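Allemell workshop, cell 7
Weekly robot cell check, 9 Sep 2022

Finger edges: PASS with comment. Coating rubbed away on the upper rims, white chips and scratches. Check for burrs again next week.
Clamp screws on stand: PASS. Torque marks line up.
E-stop, both pendants: PASS. Last replaced in February.
Floor clear of tools and offcuts: FAIL. Hammer, utility knife and a plank on the tiles near the stand. Blade must be retracted and tools returned to the board before power on.
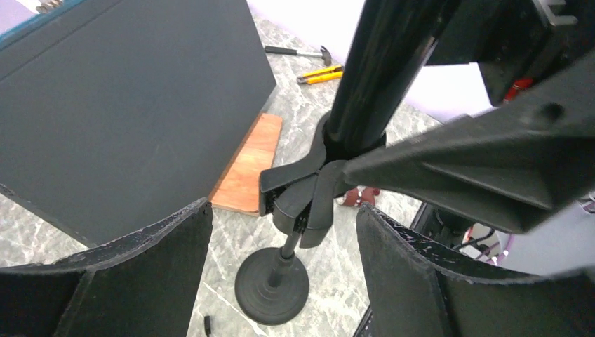 Footwear: FAIL. Open sandals are not allowed inside the line while the arms are powered. Closed shoes only, same as rule 5 on the door sheet.
Cables: PASS.
Speed limit in teach mode: PASS.

Recheck both fails before next run. Log under Purolix ticket 874.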